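### 3.2 Packing shallow cartons

Studies of household and small-office packing usually begin with the full carton: how much it holds, and what breaks on the way. Sánchez and Bonov both report fill by volume, which works well for deep boxes. It says less about long, shallow ones, where an item can slide the length of the floor before it meets a wall. We therefore coded each packing by the order and position of the items. The Renwood set contains 444 packings, of which 27 were left out of the analysis as the carton had been changed partway through.

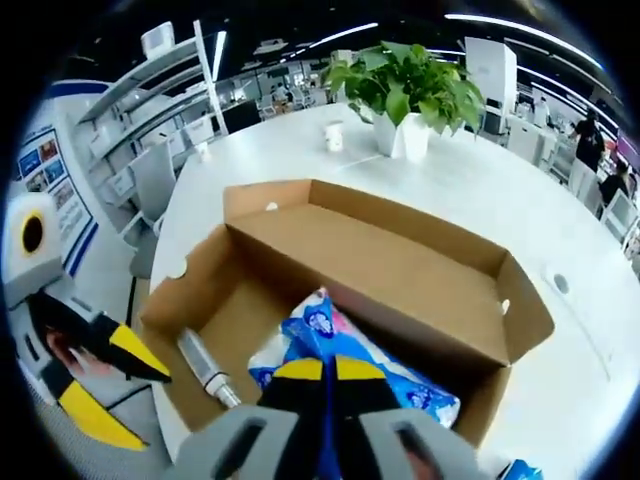
**Figure 2.** An open carton with two items on its floor.

Item type had more effect on position than item size did. Soft goods in film were mostly put down flat near the middle of the carton and then left alone. Rigid items were moved more often, and many finished at an angle to the walls. Both kinds appear in Figure 2, where a crinkled blue and white package lies towards the front and centre, with a silver metallic cylinder lying diagonally to its left. A cylinder placed like this takes up more usable floor than one laid against a long wall – the corner spaces beside it are hard to fill with anything but loose paper. We coded such placements as "open diagonal".

Open diagonals were more frequent in the Renwood cartons than in those from Stoltville, where packers worked from a printed list with the longest item first. We did not test the list separately, so its effect cannot be told apart from that of the goods themselves. The coding sheet is given in Appendix B.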